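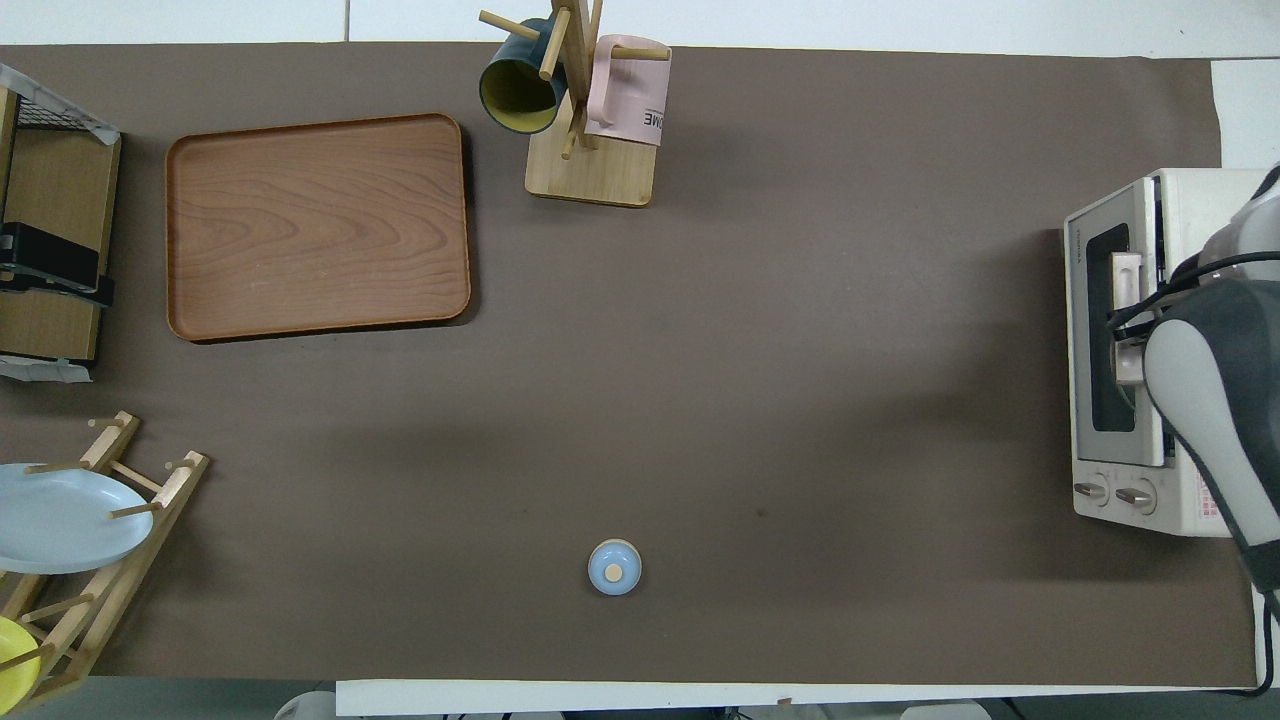 Brown paper on the table, with the wooden tray and the mug tree up at the back.

How to make salt dough with a toddler (and get a few things worth keeping)

I've made salt dough with my kids so many times now that I don't measure anymore, which is great until a friend asks for the recipe and I have to text back "flour until it feels right?" So this one is for Usa, who asked very nicely twice, and for anyone else with a small person at home and a long afternoon to fill.

It's three ingredients, you already own them, and the first part takes maybe ten minutes, or longer if your helper insists on stirring with the tiny spoon. Mine always does.

What you need

4 cups all-purpose flour
2 cups table salt (the cheap, fine kind)
1 1/2 cups lukewarm water, plus a little extra on the side
A big bowl, a rolling pin, parchment paper, a baking sheet
Cookie cutters, or a drinking glass if you can't find the cookie cutters
A straw for poking holes
Craft paint and brushes for later

That makes us 18 ornaments with a medium cutter, plus a lump of scraps for squishing. If you only want a pair of handprints, halve everything.

One serious thing before you start. Salt dough has a LOT of salt in it and it's dangerous if it gets eaten in any quantity, and that goes for dogs just as much as kids. Our dog goes in the bedroom with the door shut until every last crumb is swept up, and the finished pieces hang where he can't reach them. If your child is still at the stage where everything goes in the mouth, do just the handprint with them, wipe their hands, and put the rest away.

Step 1: Cover the table

Do it even if you're feeling relaxed. Wet flour and salt dries into something like cement, and I've chipped it off a chair leg with a butter knife. Paper, an old sheet, a shower curtain liner, whatever you've got. Tape down the corners or the whole thing will slide into somebody's lap.

Step 2: Mix the dry stuff

Flour and salt into the bowl. This is the toddler job! Let them dump and let them stir. You'll lose some over the side and it doesn't matter a bit, the recipe is very forgiving.

Step 3: Add the water slowly

Pour in half a cup, stir, another half cup, stir, and then go by splashes. This is where I went wrong the first few times (I dumped it all in and got soup). You want a dough that comes together in a ball and doesn't stick to your fingers. Too sticky, add a spoonful of flour. Cracking at the edges, wet your hands and keep going.

Step 4: Knead

Five full minutes, and I know that feels like forever. It will go from grainy to smooth, and smooth dough doesn't crack nearly as much in the oven. We take turns. My daughter's turn is mostly punching.

Step 5: Roll and cut

Roll it on the parchment you're going to bake on, so you can pull away the scraps and leave the shapes where they are. Peeling up a soft star and moving it to a tray gives you a star with one long leg. Aim for a quarter inch thick. Handprints should be a little thicker, because kids push harder than you'd think.

For a handprint, press the palm first (your hand on top of theirs), then each finger, then lift straight up. If it's a bad one, ball it up and try again. We did my son's four times last June and he thought it was the best game in the world.

Poke the holes with the straw now. Not too close to the edge! And scratch the name and year on the back with a toothpick, because you think you'll remember whose hand it was and you won't.

Step 6: Bake low and slow

200 degrees Fahrenheit, for two to three hours, flipping everything over halfway through. Thick handprints can take four or more. They're done when they're hard all the way across and don't give when you press the middle (let them cool a bit before you press). If they puff up, the oven is too hot, so turn it down or prop the door for a minute.

Air drying works too, but it takes days and you have to keep turning them, and I have never once had a spot in this house where something could be left alone for days.

Step 7: Paint and seal

Wait until they're completely cool. Acrylic paint covers best, washable paint comes off clothes best, so pick your battle. Once the paint is dry, a grown-up should brush on two thin coats of clear varnish, front and back and inside the hole. Skip the sealing and they'll go soft the first humid week.

A few questions I've been asked

Can I color the dough? Sure, put food coloring in the water before you mix. The colors fade some in the oven.

Does it keep? A couple of days in the fridge in a sealed bag. It gets weepy after that. Knead in a little flour and it usually comes back.

Mine cracked! Most likely too dry or baked too hot. Fill the cracks with a paste of flour and water, let it dry, and paint over it. Grandparents don't mind cracks, in my experience. My mother-in-law has a lumpy blue whale on her windowsill with only half a tail, and she dusts it.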